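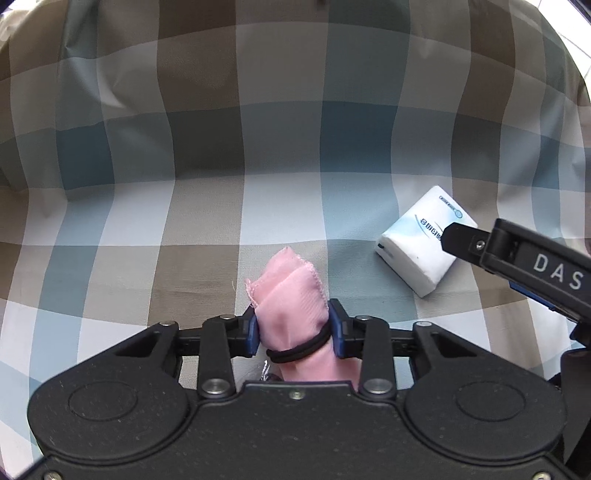 *Pink fabric held with a black elastic band, on a checkered cloth.*

## Storing Paper Models and Kit Parts

The Prarkstead Hobby Workshop asks members to follow these guidelines when putting away unfinished paper models.

- Keep printed sheets flat in a closed folder. Card of 200 gsm or heavier should not be rolled.
- Leave glued joints to set for 5 hours before boxing a model.
- Sort cut parts by sheet number. Small pieces from the Flivura airship kit are easily lost and should be placed in a labeled envelope.
- Do not stack more than 5 finished sections in one box.
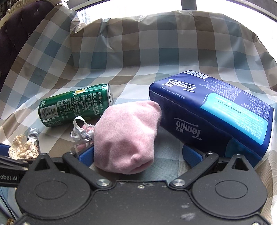
*Plush pouch tied with white satin ribbon, with a green can and a tissue pack.*

## Care of Tools

Wipe blades with a dry cloth after each session. Glue residue on a metal ruler may be removed with warm water and a little dish soap. Replacement blades for the Tostiritz cutter are kept in drawer 23. Used blades must be placed in the metal tin beside the sink and must not be put in the wastebasket.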